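Endville Elo teleop kit – hand and glove control for two-arm cells
Part no. 3356

Home > Teaching & Demonstration > Teleop kits

In stock. Ships from our warehouse, freight quoted at checkout.

Elo is the kit for showing a robot a job instead of scripting it. Put the gloves on, move your hands, arms follow. Hit the pedal to record, hit it again to stop. Each take gets saved as one demo with joint angles, finger positions and whatever camera streams you've got plugged in.

Two ways to teach:

Remote. Gloves plus wrist trackers, operator at a desk or behind the guarding. Works on the real cell or in the simulated one (sim licence included, see below).

By hand. Arm goes slack in guide mode, you grab the wrist and walk it through. Good for slow placing moves, not so good for fingers. Most customers end up using guide mode for the approach and gloves for the grasp.

What's in the box
Gloves, left and right, sizes S to XL (pick at checkout)
Wrist trackers, 2
Foot pedal, wired
Bivesano control box, rack or bench mount
Cables, power lead with Aussie plug
Sim licence, single seat, one year

Not in the box: arms, hands, mounting plates. We can quote them, ask.

Specs
Control box weight: 3.2 kg
Glove charge: USB-C, gets through a normal shift on most sites
Connection: ethernet to control box, trackers are wireless
Demo format: open, export to the usual training tools
Operating system: Linux only for now, Windows viewer is coming

Practise in sim first
Please do this. New operators over-grip, everybody does it, and it's cheaper to crush a rendered bottle than a real one. The stock sim hall has conveyor stations, bins and a bottle handling task already set up, so you can be recording the same arvo you unpack.
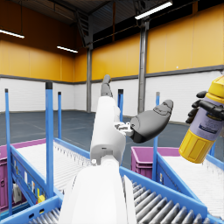 Start with single-handed picks, then handovers between arms once the colour bar in the viewer stays green. Demos recorded in sim and demos off the real cell go in the same library and you can filter by operator, task or date. Bad takes – bin them straight away, don't leave it till later. They get into the training set and then you're chasing a wobble for a week.

From a customer
"We had Xolani on the gloves with no programming background and he was teaching bin picks before lunch. Calibration was fiddly the first time, fine after that. Would like a longer pedal cable." – Esther Mbwambo, Koutsoukos packing line

Longer pedal cable now availble, part no. 354.

Notes before you order
Recalibrate gloves when you change operator. Takes a minute.
Guide mode needs an arm with torque sensing. If yours hasn't got it, gloves only.
Keep trackers clear of big motors.
E-stop wiring is on your side, diagram in the manual.

Pricing
Kit $1549 per month on lease, minimum term applies. Outright purchase by quote. Extra sim seats priced seperately.

Questions to Xolani Potgieter in sales, use the form and put the part number in the subject line. Page updated July 26, 2020.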